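Inicio Preguntas Sin responder Etiquetas Usuarios Entrar

El robot cruza bien el salón en el simulador, pero se niega a pasar por la puerta entreabierta

Inger Ragnarsson
Llevo desde marzo montando en casa un robot de dos ruedas motrices y una rueda loca, con una placa Rakar y un lidar barato atornillado a la tapa de una fiambrera. Mi marido lo llama "el electrodoméstico que no hace nada". Antes de soltarlo por el pasillo de verdad lo pruebo en el simulador Foltuso, en un salón con muebles.

El planificador traza rutas preciosas hasta que le pongo el objetivo al otro lado de la puerta. Entonces gira sobre sí mismo, se lo piensa y me devuelve "sin ruta válida". Con la puerta abierta del todo pasa sin problema. He bajado el radio de inflado, lo he subido, lo he vuelto a bajar y he reinstalado todo, que es lo que hago cuando no entiendo algo. Ya sospecho hasta del carrito de bebé, pero lo borré y siguió igual. ¿Alguna idea?

Sarla Yadav
Compra un lidar mejor. El mío va perfecto.

Bent Sveinbjörnsson
Un lidar mejor no le va a servir de mucho dentro de un simulador, Sarla, pero se agradece el entusiasmo.

Inger, a mí me pasó lo mismo con Foltuso y perdí un fin de semana entero. Mira la malla de colisión de la puerta. En mi instalación, la hoja se dibujaba entreabierta y el cuerpo de colisión seguía cerrado, tan tranquilo, tapando el hueco. Activa la vista de colisiones y lo sabrás en dos segundos. Si ves un bloque en medio del vano, exporta otra vez la puerta con la bisagra como origen.

Si la malla está bien, toca hacer cuentas: mide el hueco libre entre la hoja y el marco, y réstale el ancho del robot y dos veces el radio de inflado. Si sale negativo, el planificador tiene razón y tú no, cosa que fastidia bastante.

Te dejo mi escena de pruebas, con puerta entreabierta y carrito incluidos, por si quieres comparar.
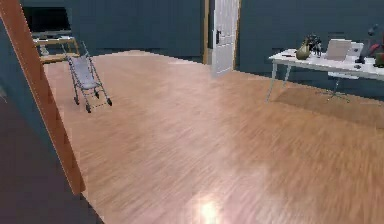

Vista del salón en el simulador, con la puerta al fondo.

Empieza con el objetivo a este lado de la puerta, en el suelo despejado entre el carrito y la mesa, y luego lo vas llevando hacia el vano. Y no te fíes de las patas de la mesa. Son finas, y con una rejilla gruesa al mapa le da por olvidarlas. Mi robot real heredó esa opinión y tiene la marca en el parachoques.

Inger Ragnarsson
Era la malla. Un bloque cerrado del tamaño de la puerta, y yo reinstalando el sistema operativo. Ahora pasa, aunque roza el marco al salir. Abro otro hilo para eso.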